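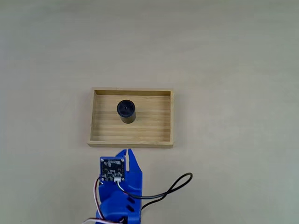 Rosaura Salazar asks why the grass in her yard turns brown in winter when the grass in the park next door stays green. Her question was sent to the Children's Learning Desk at the Stambridge Garden Institute, and it is a good one to begin with. The answer has to do with the kind of grass in each place, and with what grass does when the weather does not suit it.

2018-03-07
By Irén Vincze, Children's Learning Desk
Filed under: Young Growers / Lawns and Soil

Why Does Grass Go to Sleep?

Grass is a plant, and like all green plants it makes its own food. It uses sunlight, water, and a gas from the air called carbon dioxide. The green color in each blade comes from chlorophyll (say it "KLOR-uh-fill"). Chlorophyll catches the light that the plant needs for this work.

When the weather becomes too cold, too hot, or too dry, making food becomes hard. Many grasses then slow down and stop growing for a time. This is called dormancy. The word comes from an old word for sleep. A dormant lawn may look dead, but the important parts of the plant are still alive.

Where is the living part?

Pull back the brown blades of a dormant grass plant and look close to the soil. The short, thick part where the blades and the roots meet is called the crown. New blades grow from the crown. As long as the crown is healthy, the plant can turn green again when better weather returns.

Growing from low down is also the reason that grass can be mowed. A mower cuts off the tops of the blades, but it passes over the crown. A young tree that was cut down to the same height every week would have a much harder time.

Two groups of grass

Gardeners sort lawn grasses into two groups.

Warm-season grasses grow best in the heat of summer. Bermuda grass and zoysia grass belong to this group. They turn tan or brown when cold weather arrives, and they turn green again in spring.

Cool-season grasses grow best in spring and fall. Kentucky bluegrass and tall fescue belong to this group. They can stay green through a mild winter, but some of them turn brown in a hot, dry summer.

Rosaura's yard most likely has a warm-season grass, and the park most likely has a cool-season grass. Some parks also spread cool-season seed over a warm-season lawn in the fall. This is called overseeding, and it keeps the ground green while the other grass rests.

What happens under the ground?

In spring, the soil warms more slowly than the air. A warm afternoon in early March does not mean that the roots are ready to grow. Warm-season grasses usually begin to wake when the soil itself stays warm for many days – and nights – in a row.

At the Institute's Cullinane plots, soil temperature is read every school morning at the same hour. On one bright day last September, the thermometer in the shaded plot showed 66 degrees Fahrenheit at breakfast time. The children who visited that day were surprised to learn that the grass was still growing well. Summer had left plenty of warmth in the ground.

How to check a sleeping lawn

Ask an adult before you start, and choose a small patch that is out of the way.

Take hold of a few brown blades and tug gently. If they stay firmly in place, the roots are probably alive. If a whole clump lifts out with no effort, that part of the lawn may be dead. Next, part the blades and look at the crown. A pale green or white crown is a good sign. A crown that is brown and dry all the way through is not.

Try not to walk on dormant grass more than you must. It cannot repair crushed blades until it begins to grow again. Frozen grass should be left alone altogether – the water inside the blades has turned to ice, and footsteps can break them.

Words to know

Blade: the long, narrow leaf of a grass plant.
Crown: the part near the soil from which new blades grow.
Dormant: resting, and not growing.
Overseeding: spreading new seed over a lawn that is already there.

Classes that wish to visit the Cullinane plots may ask their teacher to write to Isamu Shimada at the Institute. Each group may bring up to 50 pupils. Sturdy shoes are required.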